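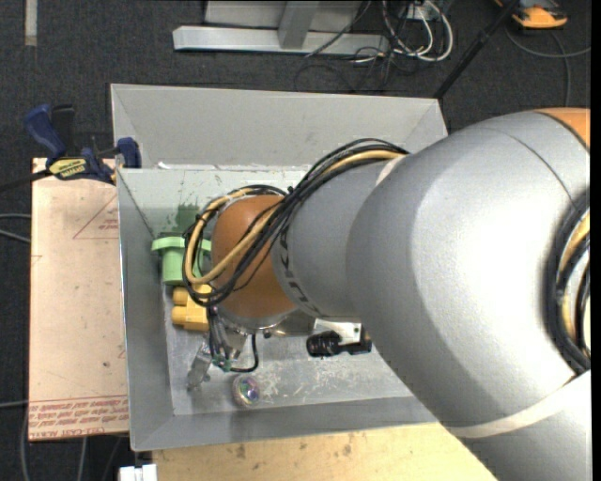 *Reaching into the gray bin, with the wrist cables looped around the left side of the joint.*

# Gripper stops answering in the left half of the bin

**Project:** Tovus (bin sorting, Trikholm robotics club)
**Opened by:** Mehwish Gondal
**Area:** gripper / wrist cabling / planner
**Priority:** high, blocks the long run
**Status:** fixed, two follow-ups still open (see bottom)

## What happens

The gripper goes quiet in the middle of a pick. The arm keeps moving as if everything is fine, gets down to the object, and the close command times out. Retenen then marks the pick as `NO_RESPONSE`, backs the arm out to the home pose, and the gripper comes back to life by the time it gets there. So every time one of us walked over to look, it was working perfectly!

We were going for 3,000 picks in one run, which would be by far our longest. I stopped it at 1,170. Out of those, 71 were `NO_RESPONSE`. That's not a terrible number if you're just playing around, but each one costs us a full retreat and a retry, and I'd love to have clean data for the spring demo.

## What I expected

Close command goes out, gripper answers, pick gets scored as a hit or a miss. Misses are fine. Misses are interesting! Silence isn't.

## Steps to reproduce

1. Start Retenen with the `sort_mixed` job.
2. Fill the bin with the usual mixed objects.
3. Let it run until it picks something against the left wall or in the left rear corner.
4. Watch the log. It doesn't fail every time, but it fails there far more than anywhere else.

Typical lines:

```
plan target=green_rim region=left_rear ok
move approach ok
move descend ok
grip close sent
grip close TIMEOUT
pick result NO_RESPONSE
move retreat ok
grip status ok
```

That last line is the one that drove me up the wall.

---

## Log

### Entry 1 – power and the easy stuff

Did all the boring checks first. Power supply voltage is steady at idle and steady while the gripper closes. Reseated the connector at the control box end, reseated the one at the wrist. Both clicked. Rebooted everything in the order on the wall sheet.

Ran a short job. Same fault, left rear corner.

I also swapped in the spare communication adapter from the Tarigan kit, and that changed nothing. Put the original back so we don't end up with two changes at once.

### Entry 2 – is it the object?

The light green part with the wide rim kept showing up in the failures, so for a while we had a theory that it was jamming the finger and making the gripper draw too much current. Good theory! It felt right, since the rim is wide and easy to catch.

Test: moved the green part out to the right side and put the yellow-orange block with the two knobs in the corner. Failures followed the corner and ignored the part. The green one picked fine on the right.

So the object is innocent. Sorry, green part.

### Entry 3 – is it the software?

Wrote a tiny script that does nothing except ask the gripper for its status over and over with the arm parked at home. Left it going through lunch. No dropouts.

Then the same script with the arm parked low over the middle of the bin. No dropouts.

Then parked over the left rear corner with the wrist turned the way the planner likes to turn it there. Dropouts right away, in little bursts. I may have yelled. After two evenings of "it only happens when you're not looking," having it fail on command is the best feeling.

The script is in the repo under `tools/poll_grip.py`. Please use it, it's much faster than waiting on a real job.

### Entry 4 – reply from the planning group

> Pulled the wrist angles for all the failed picks. Every one has the wrist turned more than 35 degrees toward the left wall. There are plenty of good picks past that angle too, so it isn't a hard line, but we have no failures at all below it. The planner picks that turn on purpose near the left wall to keep the finger clear of the slope. Could something be pulling when the joint goes that far?

This was the clue. I'd been thinking about *where* the arm was, and the planning group thought about what the wrist was *doing*. Thank you for digging through the angles!

### Entry 5 – hands on the cables

Arm powered down, brakes on, key out (per lab rules, no touching the bundle otherwise).

The bundle comes over the smaller link, across the wrist joint, and around the left side in a big loop. It looks like loads of slack. But a loop that looks roomy can still have one short strand in it, and ours does. I ran my fingers along each cable separately. The gripper's communication lead was tight against one of the black ties, while the rest of the bundle could still slide.

With the wrist turned by hand in the released mode, that one lead takes all the pull. I wiggled it next to the tie with the meter on it and watched continuity come and go.

So the cause, as far as I can tell:

- the communication lead was tied down too short when the bundle was last redone
- past a certain wrist angle it gets stretched
- the stretch opened a broken conductor inside the jacket
- going home relaxes it and the conductor touches again, so the status comes back `ok`

### Entry 6 – first fix, not good enough

Cut the tie, gave the lead more slack, retied it looser. Ran the poll script in the bad pose. Much better, but still one burst of dropouts when I moved the wrist back and forth quickly.

More slack takes the strain away, but a damaged wire is still a damaged wire. I was hoping to get away without replacing it and I should've known better. It's going in the bin (the trash one, not ours).

### Entry 7 – real fix

Made up a new lead on Saturday. We used the flexible stuff from the Tarigan kit this time, which bends so much more easily than what was on there. The first crimp was bad and I redid it, so if you find half a connector on the bench, that's mine.

How the bundle should be tied from now on:

1. Turn the wrist all the way to the left end of the range we use **before** tightening any tie near the joint.
2. Check each strand by itself. If one is straight and the others are curved, stop and feed it more length.
3. Leave the ties by the joint snug enough to hold but loose enough that a strand can slide through.
4. Turn the wrist to the other end and look again from the side.
5. Run `poll_grip.py` at both ends and once over the left rear corner.

The poll script ran clean in every pose, including me waving the wrist around at full jog speed. No dropouts. I did it a second time just to enjoy it.

### Entry 8 – question about the loop

> If you added slack, doesn't the loop hang lower now? I'm worried about it catching on the bin wall when the arm goes deep in the left corner.

Great question. I jogged down into the left rear corner in small steps with someone on the stop button. The loop clears the wall at the depths the job uses. It does pass close to whatever is sitting in that corner, and tall parts are the ones to watch. For now I've asked the planning group to lower the approach speed there.

We also checked that the bin can't creep to the left and eat up that clearance. The blue-handled clamp on the corner of the board and the bin edge is still tight. Please don't borrow it! If you need a clamp, there are more in the drawer under the bench.

### Entry 9 – planner change

The planning group merged a soft penalty on wrist turns past the 35-degree mark. It can still go there when there's no other way to reach a part, but it'll take a gentler turn if one exists. I like this a lot, as the cable gets an easier life and we don't lose the corner.

One side effect: the planner now leaves the corner part until later in the cycle. Scoring doesn't care about order, so I'm happy with it. If your branch depends on pick order, check your tests.

### Entry 10 – long run

Restarted from zero. All 3,000 picks, no `NO_RESPONSE` at all! Started it in the morning and a bunch of us were standing there for the last few like it was New Year's Eve.

There were misses, of course, and now that the silent failures are gone we can finally see a pattern in them. The small see-through one with the rainbow shine is missed more than anything else. The detected outline keeps changing from one shot to the next, and my guess is that reflections are the reason. The black ribbed piece does fine as long as it isn't lying against another part. I'm excited to get into this, but it needs its own ticket.

---

## Resolution

Replaced the gripper communication lead, retied the wrist bundle with the joint at the end of its range, added the wrist-turn penalty in the planner. Confirmed with the poll script and one full run.

## Still open

- [ ] **Cable check before each session.** I want the wrist bundle on the start-up sheet. Turn, look, poll, done. I'll write the wording, but someone with nicer handwriting should put it on the wall.
- [ ] **Retenen should shout sooner.** At the moment it only notices a dead gripper after the close command times out. A status check at the end of the approach would've pointed us at the wrist on day one. New members, this is a really nice first task! The code is short and you get to see it work on the arm the same afternoon. Ask me and I'll sit down with you.

Moved to its own ticket: misses on the shiny see-through part. Run logs from February are in the shared folder, under `long_runs`, and the old lead is taped inside the lid of the Tarigan kit with the break marked in pen.

– Mehwish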